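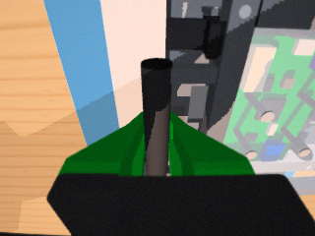 4. How people read colour order in everyday signals

4.1 Background to the survey

It is easy to forget how much of the colour language we live with was settled long before any of us had a say in it. Most of the people who kindly took part in our study had grown up with red over amber over green at the end of their road, and when we asked them in an open question how they had learned the order, a good many were rather puzzled to be asked at all. One bakery worker wrote that she "must have been told by somebody, though goodness knows who". We have a great deal of sympathy with that answer, and it set the tone for much of what follows.

The survey went out in March to staff at four workplaces, which we call Gradbridge, Vometura, Awasthi and Plinetti, and it brought back 1,547 usable replies. Of these, 740 came from people who worked within sight of a stacked signal light on most days, and the others came from offices, canteens and stores where no such light was fitted. We had expected the second group to be the smaller one and were pleased to be wrong, as it gave us a fair comparison without any need for weighting.

4.2 Colour and position

Stacked lights are a helpful thing to study in that they say the same thing twice, once by colour and once by height. A person who finds red and green hard to tell apart can still go by whether the top or the bottom segment is lit, provided that the order is the familiar one and that they can see the whole stack. Figure 2 shows the order we used throughout the questionnaire.
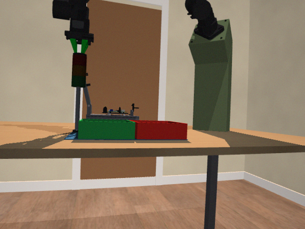 Figure 2. Signal tower light on a slender grey pole, with red, amber-brown and green segments from top to bottom.

We asked each person to say, in their own words, what the middle segment meant. This was where the replies spread out most, and, if we may say so, where they were the most enjoyable to read. People at Awasthi mostly took amber to mean that somebody should come and look when they had a moment. At Plinetti the usual reading was a good deal sterner, and several people there said they would stop what they were doing straight away. The office groups leaned heavily on what they knew from driving, and wrote of getting ready, slowing down or, in a few cheerful cases, hurrying up.

Replies on red and green were much closer to one another at all four sites, and we return to them in Section 5.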